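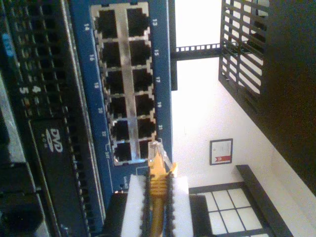

Fingertips, finally

I have been putting off writing up the cable arm because every time I thought it was done, it wasn't. It's been running two weeks without me touching it now, so I'm calling it.

If you missed the May post: the job is patching. The arm picks up a network cable by the bit just behind the plug, lines it up with a port on the switch, pushes it in, and later pulls it out again when the test plan says so. A person does this without looking. An arm needs a lot of babysitting to do it at all, and most of my babysitting has gone into two little white pads.

The pads have a row of small black teeth down the inside edge, and the teeth do all the work. My first set was smooth and the cable would roll between them - not far, but an Ethernet plug only goes in one way up, so a little roll is a miss. Leonie Tomoana, who shares the bench with me at Cosgrove, told me to try teeth back in the spring and I ignored her for about a month. Sorry, Leonie.

Where to grip

I grab the cable just below the connector. I tried further back and the cable bent as soon as the plug touched the socket. I tried the plug itself and the pads got in the way of the next port over. We use yellow cables with a ribbed boot, and I taught the grip position with a plug already seated in the switch, which is so much easier than holding a loose one up in space and guessing. Close slowly, look at it from both sides, save the position, open, close again. If the cable shifts sideways when the pads close, you're off center and you need to go again.

The switch is mounted on its side, so the port numbers read sideways too, and the odd ones and even ones are in separate columns. I had those columns swapped in my port table for a whole afternoon. Tipene Mahuika found it by reading the numbers out loud to me while I scrolled, with a lot of patience.

Looking after it

I do a regrip check every 400 insertions. It takes me 16 minutes if the coffee is already made. I brush out the teeth with an old toothbrush (they collect a sort of gray fluff, no idea from where), look for any that have worn flat, snug up the pad screws and run the arm to one port and back. Then I look at the cable for bite marks. A faint pattern is fine. If the jacket looks chewed I drop the grip force a notch and swap the cable.

The log goes in Grarnow, along with which pads are on. I'm on the third pair. The second pair lasted 72 hours and I still don't want to talk about it.

Next up is the latch tab. Getting a plug in is mostly solved, but getting it out means something has to press that tab first, and right now that's a bent lever I made from scrap. Tipene has an idea with a spring. I'll post when we've tried it.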